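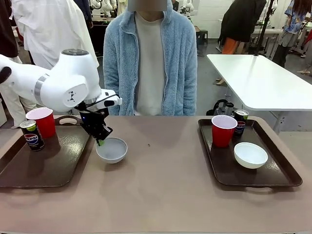 The claim we take up in this section is that a new chief executive can see the true worth of a company's brands more clearly than the person who just left. It appears in most of the trade press on leadership change, and it is usually offered to explain why large brand write-downs tend to come soon after a new appointment. We doubt it, and part of our doubt starts with what a brand value is supposed to measure. The usual textbook argument compares a named product with a plain one. The Pepsi can and the unmarked red cup in Figure 1 make the comparison well enough: a buyer can put a name to the can from its lettering and logo, and the cup offers nothing of the kind. Everyone agrees that the name is worth something. How much it is worth, in a particular year, to a particular owner, is a matter of judgment, and the judgment is signed off by people whose pay depends on the answer.

Figure 1. Branded and unbranded items on a serving tray.

Our sample covers 200 listed consumer goods and entertainment companies and gives 1,533 firm-years. In that sample we found 29 brand write-downs that were announced within the first year of a new chief executive's term and were large enough to be discussed separately in the annual report. Earlier work treats events like these as "clean-up," a word that already assumes there was a mess and that the new person found it. We use the plainer term "first-year write-down" and make no assumption about why it happened.

If the clear-sight account were right, we would expect three things. The reports should point to some fact that the former chief executive didn't have or had ignored. The brands written down should go on to do badly. And the write-downs should be no more common when the new executive's bonus is tied to return on assets, a ratio that goes up when the asset base is cut. We looked for each of these in turn.

The first was the hardest to find. Most of the 29 reports give a reason, but the reason is seldom a fact. Phrases such as "a fresh review of the portfolio" and "a more prudent view of long-term growth" come up again and again. Clundgate's report says that management "revisited key assumptions," then lists the discount rate and the growth rate, without saying what had been learned about either. Bilska is a fairer case. Its report names a licensing agreement that was not renewed, and the lost income can be traced in the segment tables. Even there, the agreement had been due to end for some time, and we can't tell why the loss was booked under the new chief executive when the end date was printed in the notes of earlier reports.

The second expectation fared little better. We followed segment revenue for each brand as far as the reports allowed. This is a weak test, and we say so plainly. Companies redraw their segments, often in the same year as a change at the top, and a brand that had its own line in one report may be folded into "other" in the next. Where a clean series could be built, revenue after the write-down was mixed. Bogale's main toy brand, which had been cut to less than half its carrying value in February, grew in the following year, and the growth was credited in the shareholder letter to "the reset." We find it hard to see how the brand could have been badly overstated and also have been made healthy by a bookkeeping entry. One of those statements may be true. We don't think both are.

Pay gave the clearest pattern, though we would not lean on it too hard. First-year write-downs were more frequent where the incoming executive's bonus used a return measure than where it used revenue or share price alone, and the difference passes the usual 5 percent test. It's smaller once company size is included, and it depends more than we would like on how mixed bonus plans are sorted. Cantero, who coded the plans, put the mixed ones in the return group. When Lau coded them again without seeing his list, she left out those in which the return measure carried a minor weight, and the gap narrowed. We report both versions and prefer hers.

There is a milder reading of the same pattern. Boards that choose return-based pay may be boards that already think the company holds too many weak assets, and they may hire someone to do something about it. On this reading the write-down is the board's decision and the new chief executive is just the one at the desk when it happens. Skurport looks like this. Its board had discussed the value of its film library in public before the search for a new leader began, and the write-down that came later matched the range the board had hinted at. We can't rule out that other companies followed the same path in private. But this reading is no help to the clear-sight account either, as it takes the insight away from the newcomer altogether.

A word on what we were not able to do. We have no access to the valuation models themselves, only to what companies chose to print about them. We also have no good comparison group of write-downs that were considered and dropped – these leave no trace in a public report, and former finance staff we contacted were, understandably, not eager to talk. A departing executive who resisted a write-down for years and one who was never asked about it look the same in our data. So the results here should be read as a case against one popular explanation. They don't establish that new chief executives cut brand values to raise their own pay, and we would be just as doubtful of a paper that said they did on evidence of this kind.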